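Bullgate Neighbors Help > Money and Bills

We use cookies to remember your settings. By continuing to read you accept our cookie notice. OK | Manage

Is the Pruvost cover plan worth paying for?

Krystyna Rutkowska
10/4/20

My phone contract with Kutik runs out soon and the man in the Killbridge store wants me to add a Pruvost cover plan to the new one. It's $8 a month for two years with a $100 deductible every time you claim. He told me "most people" end up using it. I asked how many is most and he changed the subject to cases.

The leaflet says it covers "accidental damage and sudden failure." I've read it twice and can't find where sudden failure is defined. I've never broken a phone, but I've never owned one that cost this much either. Has anyone here made a claim and been paid without a fight?
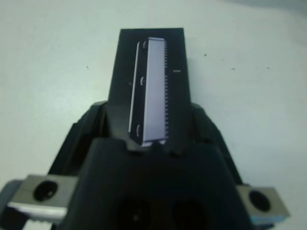 Black plate with a narrow gray strip down the front.

oldmill_dan

Do the sums before you listen to anybody, me included. $8 a month for two years is $192. Add the deductible and you're at $292 before they've done a thing for you. If the phone is $1,000 and you drop it in a lake, fine, you come out ahead. A cracked screen is another matter. Get a price from a repair shop for your exact model and compare it with $292. I'd bet there isn't much in it, and with the shop you only pay if it breaks.

I'd also want to know what they send you as a replacement. "Like for like" in these plans can mean a refurbished one – read that line twice. Same for theft. Plenty of plans leave it out and plenty of customers find out afterward.

What I do is put the monthly amount in a savings account. It's dull, but the money's still mine if nothing happens. A phone left face-up on a table with the screen off is not at much risk. It's pockets, stairs and bathrooms you'd be paying for.
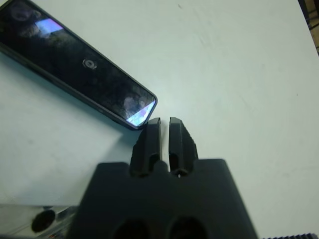 What to ask before you sign

- Who decides the claim, the store or Pruvost?
- Is theft covered, or only damage?
- Can you cancel partway, and do you get anything back?
- Is there a limit on claims?

Get the answers in writing. If the man in the store won't put it in an email I'd take that as your answer.

pattyq

I have it, never had a problem! Peace of mind is worth it IMO.

oldmill_dan

@pattyq have you claimed on it?

pattyq

No but I've had it since January

Krystyna Rutkowska

Thanks both. I went back and asked about theft and got three different answers from two people, so I've said no for now. Still waiting on the repair shop to give me a price for the screen. The case he was pushing was overpriced too.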